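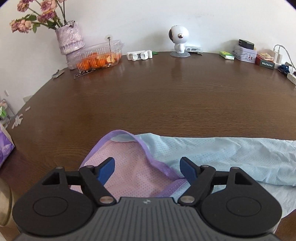
How do you fold a thing with no corners?

You find the seam and start from there.

She had told me that years ago, over a basket of my father's work shirts, and I'd nodded and not listened. Now it was twenty to seven and the van was booked for eight and I was stood at her table with the mesh one spread out in front of me, looking for a seam.

Pink on the inside. Pale blue out. Purple binding round the opening, stitched so small you had to bend down to it. Holes all over, tiny, like somebody had gone at it with a pin for a month. I'd never seen her wear it. I had never seen it at all.

It had been at the bottom of the blanket box under the good sheets, in tissue, in a Wijesinghe bag. Wijesinghe's shut when I was at school. Fabrics on the ground floor, haberdashery up the stairs, a man with a brass rule who called everyone madam including me.

So. Fold it. Get on.

I got on. Left side over, smooth it, right side over. It slid. Mesh slides, on polish especially, and she'd polished that table every Sunday of her life. I did it again. It slid again. I said something I won't put down here, and the flowers on the far side didn't mind.

The flowers. They weren't on the list either. I had the list on the back of the Drurnoveo envelope, the removal people, the quote inside it still for 190 pounds which I'd thought was steep until I saw the stairs. Beds, gone. Wardrobe, gone, in three pieces. Kitchen in boxes marked KITCHEN and one marked KITCHEN?? which was mostly string. Table, to Serkthorpe with me. Vase, nothing. Flowers, nothing. She'd had that vase, with its purple frill, as long as I'd had teeth, and I'd always thought it was ugly and now couldn't think where in my flat it would go except everywhere.

Five to seven.

Find the seam.

I turned the binding over with one finger. There was a place where it went back on itself and the stitching changed. Not worse. Just a different hand. The long run of it was hers, I'd know it anywhere, she did tiny even stitches with a slight lean to them, same as her writing. But the last bit, near the fold, was upright. Big. A bit drunk. You could of driven a bus between them.

Mine.

I sat down. There wasn't a chair, they'd gone in the hall, so I sat on KITCHEN??.

July. The back door open and the wireless going. I was six or seven, and she had something pale across her knee and I wanted a go. I wanted a go at everything. She put the needle in my hand and her hand round my hand and we did one, and then she took hers away and I did some on my own, sticking my tongue out. I remember purple. I remember it going on for hours, though it can't have been more than ten minutes before I got bored and went off to look for frogs.

I'd thought she'd have unpicked them. Anyone would. She unpicked whole sleeves for less. She once sent back a hem to a woman in Urnard with a note pinned to it.

The phone went. Drurnoveo, the driver, was I still all right for eight only they were running early and could be there for half seven. I said yes lovely. Why did I say yes lovely. I had a bathroom cabinet still on the wall.

Up. Quick. Cabinet off, four screws, one of them painted over and it took a lump of plaster with it. Plasters, indigestion tablets, a bar of soap shaped like a shell that had never once been wet. Into a carrier. Curtains down. Curtain rings everywhere, under the radiator, one down the back of my jumper. Read the meter, 3000 exactly, which looked like I'd made it up, so I read it again. Wrote it on the envelope. Wrote the other one under it, 1384. Couldn't remember which was gas. Went back down the cupboard under the stairs with my phone for a torch.

Twenty past.

Back to the table. There it lay, as I'd left it. It was getting light and you could see the dots of it in rows, pink ones showing through where the top layer lifted. What was it even. A bed jacket? A summer top? Something for a baby, only far too big for a baby. There was nobody to ask now. I held it up against me, in the kitchen, in my coat. It came to my hip. It would of fitted her the year of the frogs.

She never wore it. I went round and round that. Either it wasn't good enough with my great clumping stitches in it, so it went in the box. Or it was too good, so it went in the box. She was like that about towels as well. There were towels up there with the ribbon still on.

I tried it from the seam, like she said. Opening towards me. Binding flat. Then you let the fold that's already there go the way it wants to and bring the blue across after it, slowly, with the flat of both hands, no pulling. It stayed. Would you believe it. It stayed put, and it made a neat soft parcel the size of a paperback with my bit of stitching on the top.

The van was outside. I could hear it doing that beeping.

I put the parcel in the Wijesinghe bag, then took it out and put it inside my coat, and zipped the coat up, and tipped the flowers out of the vase and wrapped their stems in a page of the free paper. Vase under one arm. Flowers under the other. Couldn't open the door. Had to do it with my elbow and then my foot.

Two of them on the step, one very young, with a roll of blankets.

"What's first, love?" the older one said.

"The table," I said. "Mind it, it's just been polished."

It hadn't, not for 80 days, I'd worked it out in the night. But he ran his palm along the air as if he was already touching it and said he'd seen worse done to better, and they went in past me. I stood on the path with my arms full. Something was creeping up under my collar, very light. I thought it was the purple edge, and then I felt it move, and it was a curtain ring.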